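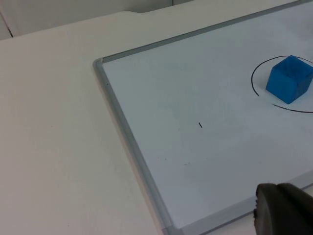

Magazine > Small Pleasures > Play

The Circle Game

There is a parlor game that needs a marker, a whiteboard and two painted blocks, and it has taken over my evenings. You lay the board flat on a table and draw a circle. One block goes in, the other wants in. My circles look like potatoes, and the rules let me keep them.

A blue cube outside the line scores nothing, however good its reasons. 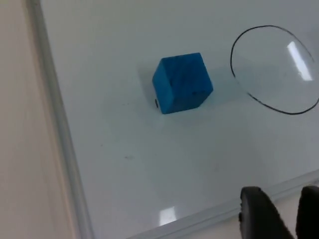
Nahom Jemal holds that the edge of the circle belongs to the player and that anyone who brings a ruler should be sent home. Harsh Bansal would like it known that he brought the ruler once.

Green is my color, and green is forever one block's width from glory. Blue settles inside the line like a cat on a clean shirt.
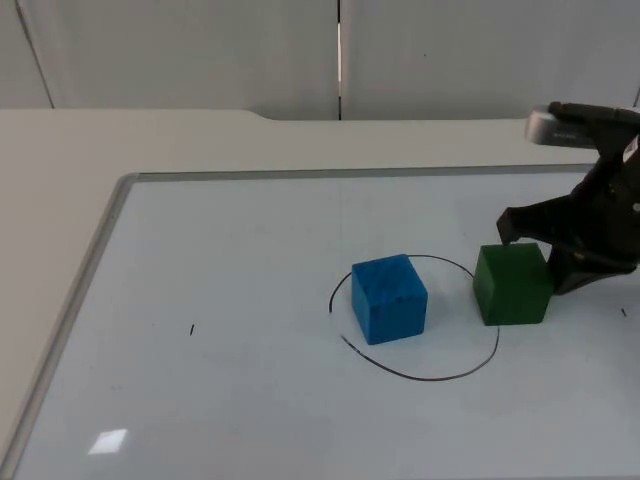 My running total since October is 849, against a household record of 1,012. I blame the marker — thin lines invite argument, and a fat one would at least let us argue over something we can see.

A big board helps. So does a plain table, with the coffee kept elsewhere.
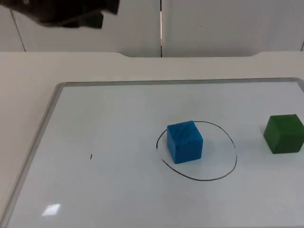

We play two rounds, then wipe the board and draw a worse circle.

Related
Bekis and the Art of the Slow Puzzle
Courtois: A Weekend With Dominoes
Who Still Plays Plundine?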